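Subject: Re: [hand-me-down-tools] floor refinishing, oil vs. hardwax vs. just leaving it

To: the list
Date: September 13, 2021

Quick answers, have to leave in ten minutes so forgive the typing.

On Aug 29 a list member wrote:

> We have pine boards in the whole downstairs, old finish mostly gone
> by the back door, thick and orange everywhere else. Got two quotes.
> One is 1,865 for sanding and three coats of poly, furniture moved by
> us. The other guy wants to use Hesora oil and wouldn't put a number
> on it until he'd seen under the rugs.
>
> Questions: (1) is oil really that much work to keep up, (2) can I
> rent the sander and do it myself, (3) has anyone used the Skillberg
> edger, and (4) do I have to do the closets.

(1) Depends on you. We've had oil in the hall and kitchen for six years. Touch up by the sink every spring, rest of it maybe every third year. A touch up is a rag, a small can and an evening. With poly you do nothing for ten years and then you do everything. I like oil. My sister in law hates it, says it always looks thirsty.

(2) Yes but pine is soft and a drum sander will eat a trench in it before you've found the lever. Ask for the flat orbital kind. Slower. Much slower. We rented from Zomden, 255 for the weekend with the vacuum, paper extra and they take back what you don't open. Buy more than you think, the orange stuff gums up the coarse sheets in no time. Start at 40 grit only where the old finish is thick. 60 on the worn parts. Finish at 100 and STOP. If you go finer on pine the oil just sits there, I did one bedroom to 150 and it stayed pale and blotchy next to the others, still does.

Set the nails first. All of them. Go along on your knees with a punch and a flashlight held low. I missed two and lost two sheets plus a bit of my temper.

(3) Had the Skillberg for one day. Strong, loud, pulls to the left. Leaves swirls you don't see untill the first coat goes on and then you see nothing else. I ended up doing the last few inches with a scraper and a block, the whole dining room took an afternoon. Would do it that way from the start next time. Sharpen the scraper a lot.

(4) No. Well. Do the closets if the doors are off anyway. We skipped ours and you only notice when you're looking for shoes.

Other stuff I'd forgotten until I dug out my notes:

Gaps. Don't fill them with putty. It cracks out the first winter, ask me how I know. If the draft is bad use strips or rope, otherwise leave it, pine boards move and they'll move no matter what you stuff between them.

Rags. Oily rags go flat outside or in a bucket of water. Not in a pile, not in the trash. They can catch fire all by themselves. Please everybody read that twice.

Smell. Hesora's is strong for three nights then mostly gone. Sleep upstairs with the window open.

Dust. Tape the door openings, and the vents, and then find it in the silverware drawer in December anyhow.

Whoever asked off list about the white stain from Hyvönen, we tried it on an offcut and it went a bit pink with our pine. Might be our pine. Try it somewhere hidden, two coats, and look at it in the morning and again under the lamps at night before you commit.

On the price, 1,865 seems fair to me if they set the nails. Ask them. Ask about the stairs too, stairs are nearly always extra and nearly always worse then you'd think.

OK really have to go. More tonight if the kids let me.

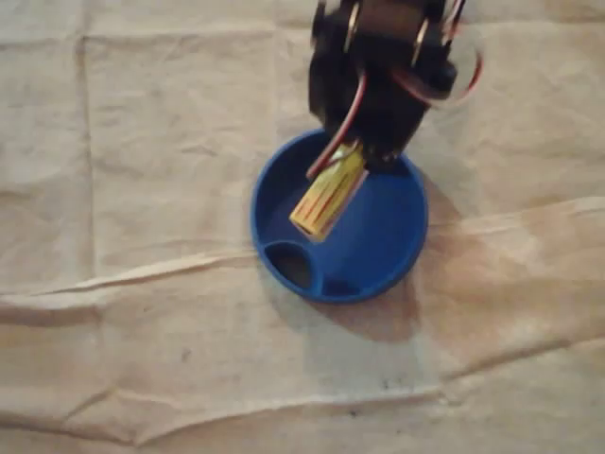

Hyvönen went pink on ours as well, and ours is spruce, so I don't think it's your boards. A second thin coat the next day calmed it down some. Agree on stopping at 100. And one thing on the oil, wipe off the extra after fifteen minutes even if it looks like it's still soaking in, we left it for an hour and had sticky patches by the stove for most of August.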